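Tag der offenen Tür bei Sternside, kurz notiert

Mar 6, 2018

Schnell runtergeschrieben, Zug fährt gleich. Also: Sternside, der Aufarbeiter für alte Bürorechner, hat die Halle aufgemacht. 40 Leute pro Gruppe, viel zu viele für die schmalen Gänge. Hinten hat man nur die Hälfte verstanden. Kaffee gab es, Kekse auch, Garderobe nicht – Jacke zwei Stunden über dem Arm.

Geführt hat Lowri Probert, seit Januar Leiterin der Zerlegung. Spricht schnell, weiß alles, lässt sich gern unterbrechen. 2,000 Geräte im Monat kommen rein, meist von Firmen, die ihre Leasingrückläufer loswerden wollen. Einiges davon geht als Ganzes wieder raus, unter dem Namen Fosell. Der Rest wird Ersatzteil oder Schrott.

Erste Station Annahme. Gitterwagen, Paletten, Staub. Jedes Gerät kriegt einen Zettel mit Nummer, dann Sichtprüfung, dann Festplatte raus. Die Platten gehen zu Naciri zum Schreddern, im verplombten Kasten. Fragen dazu gab es reichlich, vor allem von einem Herrn aus einer Steuerkanzlei. Zehn Minuten nur Datenschutz.

Zweite Station Netzteile testen. Laut! Lüfter in allen Tonlagen. Lastprüfung mit 200 Watt, wer durchfällt fliegt in die blaue Kiste. Hätte ich gern länger gesehn, aber die nächste Gruppe drückte schon von hinten.

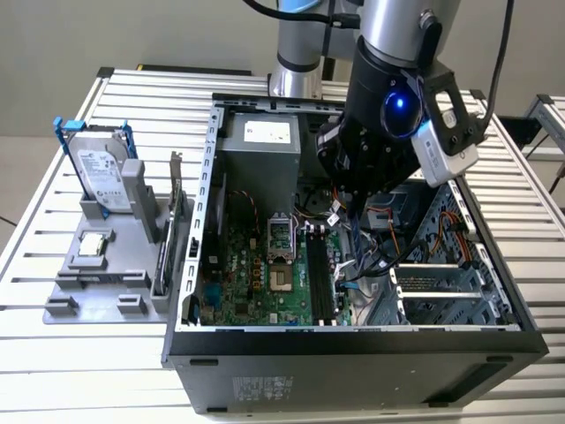

Die Towerrechner waren für mich das Beste am ganzen Rundgang. Zu Hause schraube ich selber, immer auf den Knien, immer irgendeine Schraube unterm Schrank. Bei Sternside liegt der Tower flach auf einem Tisch mit Nuten, Seitenblech ab, man kommt von oben überall ran. CPU-Sockel leer, der Bügel hochgeklappt, die goldenen Kontakte offen, auch beide RAM-Steckplätze leer. Wegen der Kontakte hat Probert gleich gewarnt – einmal mit dem Ärmel drüber und das Board ist hin. Kenn ich leider.

Zum Schluss noch der kleine Lagerverkauf. Netzteile, Kabel, Monitore von Natero, alles ein bisschen durcheinander. Hab zwei Speicherriegel und ein SATA-Kabel mitgenomen, Kasse nur bar. Anfahrt: Bus 248 bis Endhaltestelle, dann durchs Gewerbegebiet, schlecht ausgeschildert. Parkplätze waren schon mittags voll.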